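采集前安全检查表(含现场备注)
Stustunen 厨房工位 / 洗碗机装取任务 / 三月第二轮
填表:当班操作员。有问题直接写备注栏,别另开文档,上次找了半天。
结果写法:合格 / 待改 / 停。写“停”的当场不采,改好重查那一项。

一、场地

1. 地面干燥,无掉落物,无纸箱
结果:合格
备注:洗碗机门前拖过一遍。拖完等了一会才上机。抹布收走了,别再挂龙头上。

2. 地面线缆走向
结果:待改
备注:右侧线还是老样子,绕着臂走,余量太长。门全开的时候线会甩到操作员脚边。先用魔术贴收了一道,不够。下午换短线再看。

3. 急停按钮伸手可及,按下有效
结果:合格
备注:两个都按了。台上那个复位有点涩,要多转半圈。已报 Olteck,还没回。

4. 操作区地上黄线以内只有操作员
结果:合格
备注:送饭的从后门进,贴了条。门上那张以经掉了一次,胶带换宽的。

5. 照明
结果:合格,有意见
备注:顶灯全开。白台面上反光厉害,腕部画面有几段接近过曝。曝光锁定值照 Papadopoulos 任务说明里那组,别自己拧。想改先录一小段对比,写进备注再改。另外影子很重,机械臂影子扫过地面的时候深度图会跳一下,标注组问过两次了。不用处理,标签里勾“强阴影”就行。

6. 水
结果:合格
备注:总阀关,水槽里没水。采集期间不许开龙头,谁要洗手去走廊。

7. 洗碗机电源
结果:合格
备注:插头拔了,贴了封条。面板按钮按着没反应才算过。不要只看屏幕灭没灭,有待机的。

二、餐具和道具

8. 盘子无缺口、无裂纹
结果:待改,已换
备注:道具箱里挑出一只边上有崩口的,扔了。碎瓷片割手套,上一轮割坏一副指尖。以后开工前每只盘子沿边摸一圈,戴手套摸。

9. 盘子摆放按任务卡
结果:合格
备注:任务卡写“立放,插入齿间,两只前后错开”。照做。前一班有人图省事平放在架上,那一批全标废,白采。

10. 下层碗架推拉顺畅,无毛刺
结果:合格
备注:左轨有点涩,擦了。架子每次复位推到同一个位置,贴的小标记对齐。标记被擦掉一半了,补了一个。

11. 台面无多余物品
结果:合格
备注:咖啡杯!又是咖啡杯。拿走了。沥水格那边的栅架不要动,任务说明里它算背景固定物,动了要重拍底图。

12. 刀具、玻璃类
结果:合格
备注:本轮不用。锁柜里,钥匙在领队处。 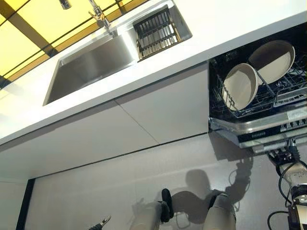 头部视角:洗碗机打开,架上立着两只白盘;右下机械臂及线缆

三、机械臂与支架

13. 底座固定螺栓
结果:合格
备注:扭矩扳手过一遍,画线没错位。

14. 各关节空载慢速走一圈,无异响
结果:合格
备注:右臂第三关节在低速段有轻微的沙沙声,上周就有。温度正常。记录在案,再响就停。录音存了,文件名照旧规则。

15. 臂上线缆不缠不拉
结果:待改
备注:同第2项。臂抬高、末端往洗碗机里伸的时候,外圈那根会先绷紧。试了三种姿势,最深的那个姿势差一点点就拉到接头。处理:
- 临时:任务卡里“伸到最里”的动作先不采,只采前半架
- 换线后补采,补采的单独建批次,不要混进这批
- 接头处加一道应力释放,件已领,没装
有人问能不能先采着看。不能。接头拉掉过一次,修了两天。

16. 限速与限力设定
结果:合格
备注:Durneck 网关上读出来的值和任务卡对得上。读的时候要点“刷新”,不点显示的是缓存。之前有一班就是看的缓存,限力比卡上高一档采了半个上午,没出事,但那批数据重新审了。

17. 臂与柜门、台沿的间隙
结果:合格
备注:门板是白色,臂也有白的段,遥操作的时候眼睛容易花,间隙判断偏乐观。建议第一条一定慢做。柜门上有一处蹭痕,旧的,已登记,别重复报。

18. 双臂互碰保护
结果:合格
备注:触发测试做了,触发后自动退回没问题。注意退回路径会经过洗碗机门上方,门上不要放手,不要放盘子。

四、末端:夹爪和手

19. 夹爪指尖磨损
结果:合格
备注:金属指尖干净。夹盘子用的防滑垫片换新。旧垫片别扔回盒里,在次拿出来分不清新旧。

20. 灵巧手外观
结果:合格
备注:指尖软垫无起皮,中段骨架无裂,掌面纹路里有灰,用软毛刷刷,不用酒精。酒精会让表面发粘,Olteck 那边的人口头说的,没写进手册,先按这个来。

21. 各指单独屈伸
结果:合格
备注:逐指走,从外侧走到内侧,拇指最后。拇指根部那几层褶里容易夹进碎屑,展开了看一眼再收。小贴士:手电从侧面打,正面打看不出来。

22. 拇指与其他手指对捏
结果:待改
备注:对捏时拇指到位慢半拍。重新标零以后好一点,没全好。对“捏盘沿”这类样本有影响:盘子先歪再被扶正,模型会把歪那一下也学进去。已和任务方说,Papadopoulos 那边回复:先采,打标签“拇指滞后”,后面他们决定留不留。行吧。标签一定要打,不打等于白说。

23. 腕部相机固定、镜头清洁
结果:合格
备注:镜头布一天一换。相机支架螺丝是容易松的那颗,划了线。近处物体会糊,正常,对焦不要动。画面里会拍到旁边另一套末端的一部分,任务说明允许,不算遮挡。遮住手指的才算,算遮挡的那一条当场重来。

24. 手附近的细线
结果:待改
备注:台面上有细线没收干净,颜色浅的那根在白台面上几乎看不见,腕部画面里要凑近了看。手往下压的时候有可能勾住。处理:用深色套管套上,起码人看得见。套管今天不够长,只套了半截。套完之前手的下压高度限制在线以上,任务卡上手写了,别忘了看。
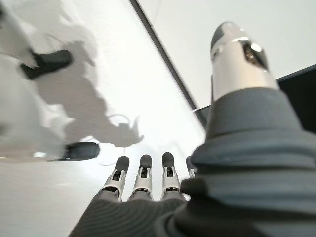
腕部视角:灵巧手与白色台面,中央附近可见细线

五、操作员

25. 当班前确认休息
结果:合格
备注:遥操作连续时间到点就换人,别说“再来一条”。手抖的样本审核一眼看得出。

26. 穿戴
结果:合格
备注:袖口扎紧,头发扎好,工牌绳摘掉。工牌绳这条每班都要说一遍。鞋子包脚趾。

27. 口令
结果:合格
备注:“进”“停”“退”三个词,其他不喊。有人喊“等一下”,操作员听成“停”,另一个没听见,两边不同步。以后只认三个词。

28. 旁站人
结果:合格
备注:一人操作一人旁站,旁站手放急停边上,不看手机。旁站不兼记录,记录放到条与条之间写。

29. 人进区取放盘子
结果:合格,补充
备注:先按暂停,看到臂上灯变色,再进。出来报“出”。补盘子、摆架子都算进区,不管手伸进去多短。上一轮有人觉得“就扶一下盘子”,没按暂停。口头提醒过了,再犯写事件单。

六、数据侧检查(也归这张表,别嫌烦)

30. 存储余量
结果:合格
备注:够今天用。本轮目标300条,今早交接时有效74条。

31. 时间同步
结果:合格
备注:Durneck 网关启动后等同步灯稳定再录第一条。不稳就录的,头部和腕部对不上,后期救不回来。

32. 各路画面都在
结果:合格
备注:开录前一路一路点开看。不要只看缩略图,缩略图会停在旧画面。头部那路方向照原样存,翻不翻由训练侧处理,本地不要转,转过的和没转的混在一起才是真麻烦。

33. 失败样本的处理
结果:合格
备注:掉盘、插偏、碰门,都留,打失败标签,不删。以前有人顺手删,失败率看着漂亮得很,任务方来问才发现。没掉但是动作犹豫的,也留,标签选“犹豫”。拿不准的写备注,一句话就行,审核会看。

34. 隐私
结果:合格
备注:画面里不进人脸、工牌、屏幕。头部视角低头的时候会带到操作台屏幕一角,屏幕贴了遮光膜。反光的不锈钢槽壁也看一眼,有没有映出人。

35. 废条原因
结果:已填
备注:上一班废掉11条,原因:平放盘子、网关没同步、有人进区没暂停。都在交接本里,不重抄。

七、待改项汇总(交下一班)

- 线缆余量(第2、15项):换短线,装应力释放。没换完不采最里面那半架
- 拇指滞后(第22项):继续打标签,收工前再标一次零,前后各录一条对比
- 细线套管(第24项):补长的。补好把任务卡上的手写高度限制划掉并签名
- 急停复位发涩(第3项):等 Olteck 回复,每班开工多按一次确认
合计4项。都不到“停”。其他合格。

八、收工检查(收工时填)

臂回停放位,断使能:是
末端朝下,手指半握放松:是
盘子取出,数量对道具单:是
洗碗机门关好,封条完整:是,封条边角翘了,压了一下
线收回挂钩,不堆地上:是
镜头盖:头部是,腕部的盖子找不到,用干净布罩着
数据上传开始并看到进度:是,传到将近一半时网断过,续传正常
台面擦干:是
总阀、总电:水阀关,工位电关,网关电不关(在传)

补充意见:
这张表第20到24项建议拆出来单做一页,贴手旁边。现在要翻来翻去,戴着手套翻页很烦。
“强阴影”标签下拉里排在最后,每次要滚到底,能不能提前。
防滑垫片快用完,申领单填了,下一班催一下。
腕部镜头盖谁看见了放回蓝盒子。

操作员签:已签 旁站签:已签 复核:下一班开工前签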